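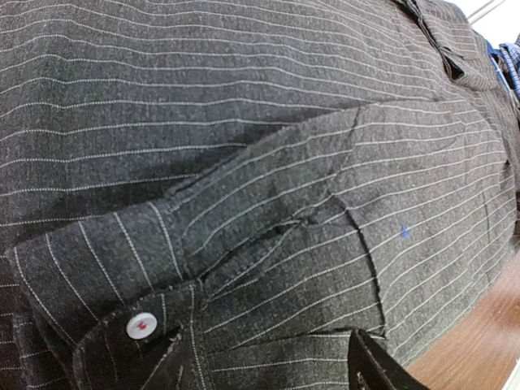
We've rewritten the house rules for the two-arm folding bench at Trastham. A few people asked to see them, so I'm posting them as a thread. They apply to clothes on a table and nothing else.

1/ The old document ran to 80 pages and lived in a binder. Veronika Balogh went through it with me and we kept what people were using at the bench. It's now 2 pages.

2/ Rule one. One garment in the work area at a time. Anything else on the table stays at the back and is written on the run sheet. If it isn't on the sheet, the run doesn't count towards the totals.

3/ Rule two. Hands stay outside the enclosure while the arms are powered. Straightening a collar counts as hands inside. Stop the arms, straighten it, start a new run.

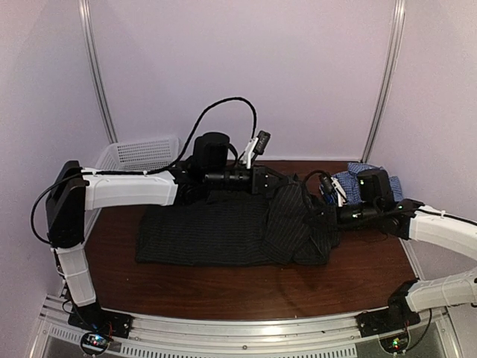

Both arms at the bench with a pinstriped garment. Checked cloth and white basket at the back.

4/ Rule three is about cables. Each one needs enough slack for full reach and must not drag across the garment. Check this with the arm stretched out as well as parked. Ernő Major wanted a fixed length in centimetres. We left it as a reach check, as the arms at Cuvley are mounted differently and a number would be wrong there.

5/ Rule four. Wipe the table between garments. Lint and crumbs show up in the wrist camera view, and we don't want them turning up in one batch and missing from the next. This is the rule that gets skipped most.

6/ Rule five. Record marks on a garment before the first run: ink, pulled threads, missing buttons. Otherwise you can't say later whether the gripper did it. Dorottya Kozma keeps the form, ask her for the current version.

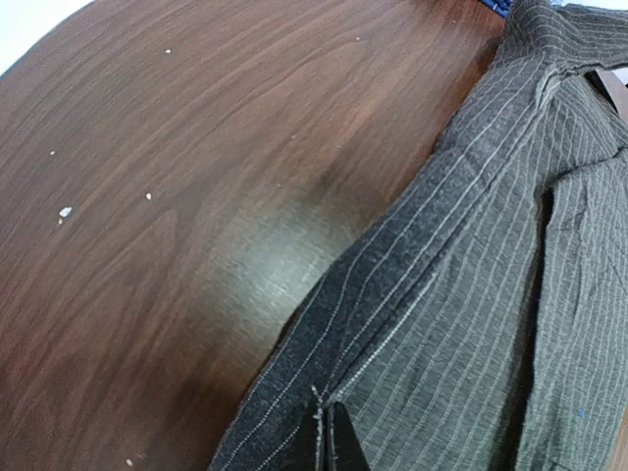

Gripper closed on the edge of the cloth. White specks on the table, see rule five-minus-one (four).

7/ Rule six. Grip fabric, avoid buttons. If the fingers close on a button, open them and log it as a bad grip even if the fold comes out fine. We reviewed 2268 runs from last August and the logs were inconsistent on this. 397 had to be relabelled.

8/ Rule seven. Whoever starts a run signs it off. No handing over halfway. If you have to leave, end the run and mark it incomplete.

9/ Someone asked if this follows a published standard. No. It sits underneath the site risk assessment, which still comes first. If the two disagree, follow the risk assessment and tell me.

10/ Still open: how worn a garment can get before we retire it. Aranka Hajdu thinks we should go by the state of the seams. I'd prefer a limit on the number of runs. We'll try hers first on the shirts.

11/ The rules are in force at Trastham from 12 May 2020. Cuvley will follow once their bench has been checked. Corrections in the replies please.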